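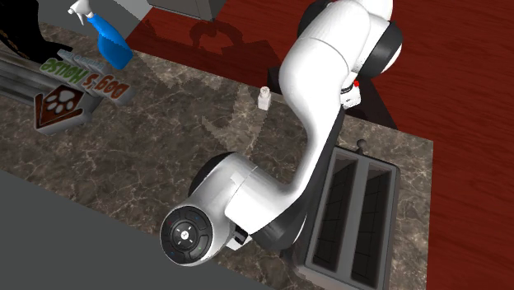
Since the arm came in I spend less of the shift reaching and more of it deciding, and the job title ought to say so, Viola Sala wrote in the January staff return. The title has been changed. The post formerly listed as Preparation Assistant is now Kitchen Cell Operator, and Fukent is recruiting for it at the Wenstead site.

Kitchen Cell Operator (two posts)
Location: Wenstead, test kitchen
Hours: 40 per week, early and late shifts in rotation
Reports to: Pierina Marchetti, Shift Lead
Closing date: 05/07/2026

Background
Wenstead tests worktop routines for small catering kitchens. Each routine is first run in simulation, with a modelled arm, counter and ordinary kitchen items such as a toaster or a spray bottle. Routines that pass are moved to the physical cells. Last year 1,705 routines were reviewed in simulation by kitchen staff. Scheduling and fault logging are handled in Mastix, our in-house system.

Lifting, wiping down and repeat placing have largely moved to the arms. Checking, resetting and fault reporting have grown. Operators now spend up to half of each shift at a screen. Applicants who want a post with no desk work should take this into account.

Duties
Review simulated runs and mark each one pass, fail or unclear.
Record the point at which a run fails and the object involved.
Set out physical cells to match the approved layout.
Stop a cell when a person needs to enter it, and restart it using the written procedure.
Hand over open faults in writing at the end of the shift.
Take part in the monthly review of the task split between staff and arms.

Requirements
At least one year of paid work in a kitchen, canteen or food factory.
Clear written English.
Ability to stand for up to two hours at a time.
No programming is required. Experience with automated equipment is useful but will not be scored above kitchen experience.

Training and terms
Training lasts 14 days and is paid at the full rate. New operators do not work a physical cell alone until they have reviewed over 1,000 simulated runs. Staff moved from the old post kept their grade, and new starters join on the same grade. Late shifts carry a supplement. Individual run reviews are not used to set pay.

How to apply
Send a CV and one page describing a kitchen task you know well, including what usually goes wrong with it, to Pierina Marchetti at Fukent, Bielecka Building, Wenstead. Interviews include a short review exercise on screen and a walk through one cell with the power off. Please state any adjustments you need when you apply.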